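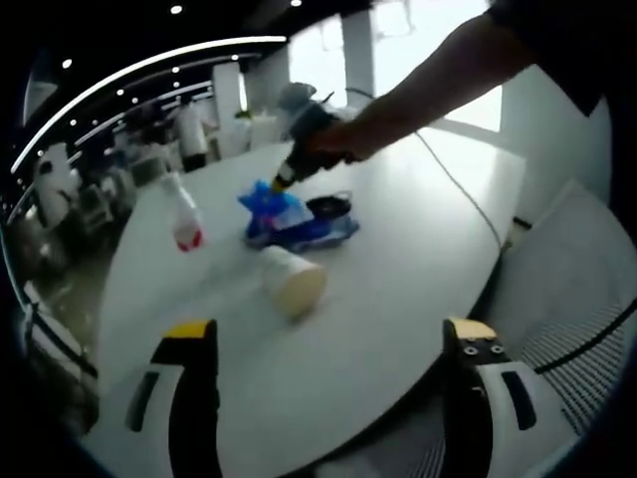 Lyle Haverford objected that a shared table is never cleared in one go, and the Iscombe interviews bear him out. People took away their own things first and left whatever had no clear owner – a paper cup, a crumpled bag, a small bowl.

Figure 2. White table with a paper cup on its side, a blue plastic bag and a dark bowl.

Of the 35 office workers we asked, 16 said they would throw out a stranger's cup, but only nine would touch a bag without looking inside. Bowls stayed longest, in one case up to a week.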